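Does a Shorter Work Week Save a Town Office Money?
Project report, Public Administration, spring term
Hậu Mạch and Blagoje Tomić

1. Why we picked this

In April the town of Vullirside announced that its one-year trial of a four-day week had been "a clear success" and would become permanent. The press release said the change saved power, cut sick days and made residents happier. Our class had been told to take a public claim and check it, and this one looked easy to check. It was less easy than we thought, and we are less convinced than when we started.

2. What the town claims

The main building is now closed on Fridays. Staff work the same total hours over four longer days. The town says this saved 1,685 dollars in electricity over the trial year. It also says that sick days fell and that most residents "support the new hours." The release gives no source for the last point, so we asked for one.

3. What we did

We requested the electric bills for the trial year and the year before it. We interviewed two people who work in the building, Eugénie Aubert in permits and Laurențiu Cozma in payroll. We also handed out a short survey outside the Kilberg grocery store and got 50 forms back. Of those, 29 came from people who had visited the town office in the past year. We know a grocery store survey is not a proper sample. The town's own survey was a comment box at the front desk, which only reaches people who came when the desk was open.

4. What we found

The electricity figure matches the bills. What the release leaves out is that the old hallway lights were replaced in the second month of the trial. We could not separate the two effects, and neither could the town when we asked. Some of the saving may come from the Friday closing. Some of it surely comes from the lights.

Sick days did fall. Mr. Cozma pointed out that staff now book doctor visits on Fridays, and those used to be counted as sick time. That is a good thing for the staff, but it is a change in what gets counted, and the release treats it as better health.

On the residents, our survey did not show strong feelings in either direction. Several people did not know the hours had changed. The complaints we got were mostly from people who work out of town and used to come in on Friday afternoon.

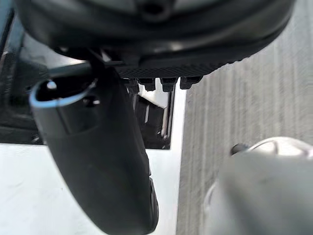
Ms. Aubert was more positive than we were. She said the long days are quieter after five and she gets through more permits then. She could not show us numbers, because permits are logged by week and not by hour. We believe her, but we can't use it as proof.

5. Problems with our own work

We only had one year to compare against, and that winter was a cold one. Two interviews is not many. We also wrote the survey before we had read the bills, so we forgot to ask whether people had tried to come in on a Friday and found the door locked. If we did it over, that would be the first question.

6. Where this leaves us

We don't say the four-day week is a bad idea. The staff we met like it and the cost seems to be low. Our objection is to the word "clear." The town changed the lights, the hours and the way it counts absences in the same year – and then gave the hours all the credit. We sent our notes to the town clerk and asked for the monthly sick leave records. They had not arrived when this report was due.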